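Workshop and Kitchen Lighting: Tips Worth Keeping and a Few to Drop

Updated September 16, 2026

Every lighting guide I read before redoing the kitchen told me to buy more lights. Most of them were written by people who sell lights. After one kitchen, one basement workshop and a lot of returned boxes, I trust very little of what is printed on the packaging.

1. Clean what you have first

Before you spend anything, take the covers down and wash them. Kitchen covers collect a film of grease that you stop noticing after a month. Switch off at the breaker, let the bulbs cool, then use warm water and dish soap. Skip the special fixture sprays. I tried the one from Dinine and it left streaks that took longer to remove than the grease did. Dry everything fully before it goes back up.

2. Don't believe "equivalent" wattage

The big number on the front of the box is marketing. Turn the box around and read the lumens. I bought two bulbs with the same claim on the front, and one of them was rated at 785 lumens and plainly brighter than the other. For a reading lamp, who cares. Over a cutting board or a table saw I want to know what I'm getting.

3. Be suspicious of the long hanging fixture

Showrooms love these. They hang one over a bare floor with high ceilings and nothing to bump into, and of course it looks good. In a normal room, ask a few dull questions first. How low will it sit? Can you carry a sheet of plywood under it? Who is going to dust all those little sections?

If you still want one, find the joists before you choose the spot, and hang it from those or from a properly rated anchor. The hooks that came with our Huet were fine for a plant. Measure the drop at both ends from the ceiling, then check with a level anyway - old ceilings are rarely flat, and matching measurements can still give you a crooked light.
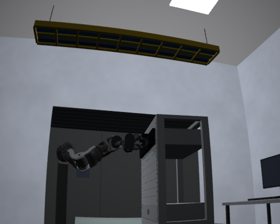 4. Put light where your hands are

A ceiling light behind you throws your own shadow on the work. No amount of brightness fixes that. A cheap strip under the cabinets, mounted toward the front edge, did more for our counter than the ceiling fixture ever has. In the shop I use a clamp lamp on the left side of the bench, as I'm right-handed. Swap that if you aren't.

5. Ignore most paint advice

Yes, pale walls bounce more light. No, you don't need "light-reflecting" paint at a premium. I put the Prondwood version on one wall and ordinary off-white on the next, and I can't tell them apart at any hour of the day. Pay for something you can scrub.

6. Live with a bulb before buying the pack

Color on the box and color in your kitchen are two different things. Buy one, leave it in for a few evenings, and look at some raw meat and a ripe tomato under it. If both look gray, take it back. Keep the receipt taped to the box; the store near us allows 30 days.

7. Timers and sensors

Good in a pantry. Irritating in a workshop, where the Vedard sensor I installed in May decided after 15 minutes of careful sanding that I had gone home. Never rely on one near a running blade.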